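Setting up your Selvanayagam desk calendar

3. Open the base gently until it stands like a little tent, then set it down on a flat tabletop with the month grid facing your chair. There's no rush - new card is always a bit stiff.

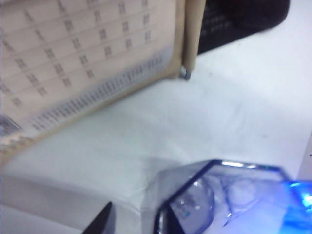

4. Turn the pages over one at a time until you reach the month you want, easing each sheet right round to the back before you let go of it.

Note: if the calendar leans, close it up, open it again and give it a moment to settle.

Caution: please keep drinks well away, as damp card won't stand up straight again.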